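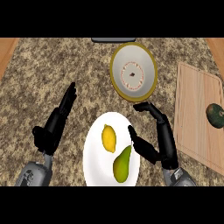 Wie lang sollte ein Demo-Song sein, den ich an Clubs schicke? Drei Minuten reichen, und der Refrain sollte in der ersten Minute kommen.

## Aufnehmen

Ich nehme Gitarre und Stimme getrennt auf - zuerst die Gitarre, mit Klick auf 128 bpm. Dann singe ich 4 Takes und nehme den, bei dem ich am wenigsten nachgedacht habe (meistens der zweite!). Abdelghani Fahmy, mit dem ich als Mumitau spiele, schneidet lieber alles zusammen. Geht auch.

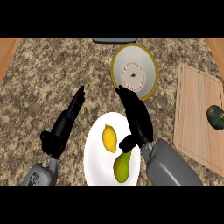
## Verschicken

Schreibt kurz, wer ihr seid, und schickt einen Link, keinen Anhang. Ans Prikdale ging unsere Mail im August raus, mit zwei Songs drin.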